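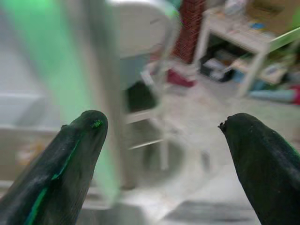 Seite drucken | Artikel per E-Mail versenden

Der Wartesaal im eigenen Ohr

Wer in Undalach beim Versorger anruft, kennt das Stück. Klavier, dann Panflöte, dann eine Frauenstimme, die einem versichert, der Anruf sei wichtig. Danach wieder Klavier. Quyên Tăng hat es im April 18 Mal hintereinander gehört, wegen einer Abschlagszahlung von 1.168 Euro für eine Zweizimmerwohnung, in der ein Kühlschrank läuft und gelegentlich ein Wasserkocher. Inzwischen summt sie es beim Abwasch.

Das Werk heißt »Rusar«, stammt aus dem Katalog der Firma Plirex und wurde von einem Mann geschrieben, der einmal Filmkomponist werden wollte. Toàn Hà empfängt in einem Hinterhof neben der Bäckerei Mohammadi, trägt Pantoffeln und entschuldigt sich vorsorglich. »Die Panflöte war ein Kundenwunsch«, sagt er. Er selbst habe für Cello plädiert.

Warteschleifenmusik ist eine Gattung mit strengen Regeln. Sie darf nicht so schön sein, dass man sich ärgert, wenn endlich jemand abnimmt. Sie darf keinen Höhepunkt haben, denn der käme garantiert im falschen Moment. Und sie muss durch eine Telefonleitung passen, die alles unterhalb einer Männerstimme verschluckt. Bässe schreibt Hà aus Trotz trotzdem.

Mehr als 1.000 Stücke hat er abgeliefert, die meisten nach 2 Minuten wieder von vorn. Fanpost bekommt er selten. Eine Zahnarztpraxis schrieb einmal, die Patienten legten jetzt langsamer auf. Den Brief hat er gerahmt, er hängt über der Spüle.

Und Tăng? Die wurde beim neunzehnten Versuch durchgestellt, zu einem freundlichen Herrn aus der Abteilung für Gasanschlüsse. Sie hat keinen Gasanschluss. Er hat sie weiterverbunden, das Klavier setzte ein, und sie stellte das Telefon auf Lautsprecher und goss die Balkonpflanzen.

Seite drucken | Artikel per E-Mail versenden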